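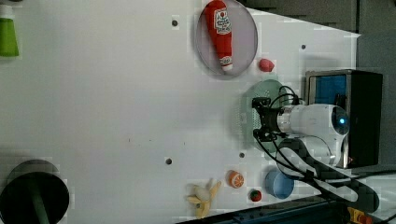

Chapter 6

Laying Out and Clearing a Practice Table

Aims of this chapter

By the end of this chapter the learner should be able to set out a practice table from a short written list, place items on plates and in bowls as instructed, and return the table to order at the close of the session. The chapter assumes that Chapter 5, on safe lifting and carrying, has been completed.

6.1 Why a practice table is used

Work in a kitchen or dining room consists largely of small movements of ordinary things. A plate is brought forward, a bottle is put down on it or beside it, a bowl is moved out of the way. Learners who are new to this work often find the individual movements simple and the order of them difficult. The Luddale course therefore begins at a plain table with a limited number of objects, before any hot food, glass or sharp tools are introduced.

Toy food is suitable for this stage. A toy banana or a toy strawberry may be dropped, turned over and picked up again as often as the exercise requires, and it can be stored from one term to the next without waste. Real packaging, such as a ketchup bottle, may be included alongside it. The mixture is useful, as the learner must handle things of different weights and shapes within a single task.

6.2 The surface

A white or pale table is preferred. Coloured plates and small items show clearly against it, and marks can be found and wiped away before the next learner begins. The table should be wide enough for the objects to be spread out, with clear space in front of the person working. Where other equipment shares the table, the laying area should be agreed beforehand and kept to.

The surface is wiped before the objects are laid out and again when they have been put away. Small dark marks should be checked by hand, as some are stains and some are part of the table itself.

6.3 Plates, bowls and drainers

Three kinds of vessel are used in the exercises of this chapter.

A plate is flat or nearly so, with a low rim. It may be round or oval. Long items, such as a bottle laid on its side, sit more steadily on an oval plate when they are placed along its length.

A bowl is deeper and holds small round items which would otherwise roll. Toy fruit should be offered to the bowl first whenever the written list leaves the choice open.

A colander, or drainer, has holes in its base. It is meant for rinsing and draining, and learners should not treat it as a serving plate merely because it is shallow. In the Vesdale trials of this course, confusion between plate and colander was the most frequent error in the first 40 minutes of practice. Tutors are advised to let each learner handle both before the first exercise.

6.4 Words for position

Instructions in this book use a small set of position words, and these keep the same meaning throughout.

"On" means resting upon, with the full weight supported. "In" means within the rim of a bowl or dish. "Beside" means close to, without touching. "Overlapping" means that one object covers part of another, and is used only to describe a table that has yet to be tidied. An instruction will never ask for two vessels to overlap.

We use cookies to remember your reading position and to improve this site. Accept all — Manage settings — Subscribe to the Grisier Education newsletter

6.5 Reading a table before moving anything

The learner should stand back and look over the whole table before touching it. The eye should travel from the far edge to the near edge, noting first the large pieces and then the small ones. Items lying partly under or over another are dealt with first. An object which has been tipped on its side is set upright if it was made to stand, and is otherwise left until its place on the list is reached.

This habit takes a little time to form. The Espiritu edition of the course allows 5 minutes for it at the start of every session, and the same allowance is recommended here.
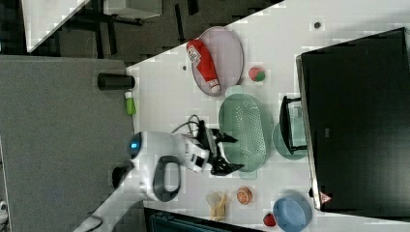

Which objects should be moved first when a crowded table is to be cleared?

Begin with anything that lies over or against another object, such as a colander resting partly on a plate or a cup against a piece of toy fruit. Once these have been separated, the small loose items may be gathered into a bowl, and the plates can then be taken away one at a time.

6.6 Order of clearing

Clearing follows the same order on each occasion. Overlapping pieces are parted. Loose food items are collected. Bottles are lifted by the body, never by the cap, and put to one side. Plates are then stacked by size, with round and oval plates in separate piles, and the colander is placed on top or hung up if a hook is provided. Cups are stored upright.

Learners working in pairs should agree who will clear from the left and who from the right. They should not pass items across one another — a finished pile is handed over at the end of the table instead.

6.7 Exercise to be completed before the next section

Choose one oval plate, one round plate, one bowl and no more than 6 small items. Write a list of where each item is to go, using only the position words given in 6.4. Lay the table from the list, exchange tables with another learner, and clear the table you have been given in the order set out in 6.6. Keep the written list, as it will be needed again in section 6.8.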